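4.2 Comparing the two hand-held grippers

Both grippers were run on the same set of household tasks, same room layout, same operators. The Plirnetti is the older of the two, parallel jaws, trigger under the index finger. The Rashti is lighter and closes with a squeeze of the whole hand. Camera mount, lens and recording settings kept the same for both, as far as the mounts allowed. Fingertips swapped to the same soft pads before the first session, otherwise we would be comparing rubber.

Tasks were picked to be boring: lift a pillow, move it, put it back. Pick up a cup. Open a cabinet door. Fold a small towel once. Each operator did every task with one gripper, took a break, then did it all again with the other. Order was switched between operators. We collected 1,000 demonstrations in total, split evenly. Of the Plirnetti set, 72 had to be thrown out, mostly tracking loss when the operator turned too fast toward a plain wall. For the Rashti it was 52. We don't read much into the gap. Some of it is practice, the operators were simply better by the second week of September.

Tracking loss deserves a longer note. The pose estimate comes from the wide camera only, no external markers. Facing a bare wall there is very little to hold on to, and the estimate drifts, then jumps. Patterned fabric helps a lot. So does furniture at differnt depths. Adebayo Ekpo suggested starting every episode with a slow sweep across the room before touching anything, and after that the jumps got rarer. Not gone. Episodes recorded before the sweep was added are kept in the set but flagged, see the release notes.

Soft objects were harder than expected with both. A pillow gives no clear contact moment, so the jaw width signal is nearly flat while the operator is already pulling. The Rashti is worse here, its spring is stiff at the start of travel. Cups were fine. Doors fine, apart from the handle on the low cabinet, too close to the floor for either housing.

The wrist strap was added halfway through the pilot, after operators complained of tired fingers. It takes weight off the grip but it can get into the camera view, and the housing already blocks part of it. We considered masking the blocked region before training. Kamrul Navaratnam tried both, masked and unmasked, with the Stirnomia policy code at default settings and saw no difference he trusted, so the images are left alone. 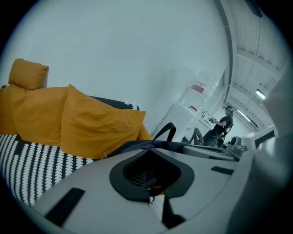

Figure 6. Wide-angle view from a hand-held gripper, with strap and housing in view. Mustard-yellow pillows on a patterned sofa to the left, a second person standing by the counter further back.

Replay was done on a single Kandton arm at low speed. We replayed 100 episodes per gripper, chosen at random from those that passed the filter. Failures were sorted by hand into three groups: missed grasp, dropped object, arm limit reached. Arm limit was the most common by far, for both. People reach down and sideways without thinking and the arm can not follow. A different base height would fix some of this, we did not have time to move it and recalibrate.

One thing to watch for anyone repeating this. The delay between jaw reading and camera image is not the same on the two grippers and has to be measured seperately, after every firmware change. We missed it once and had to redo the alignment for the whole first batch.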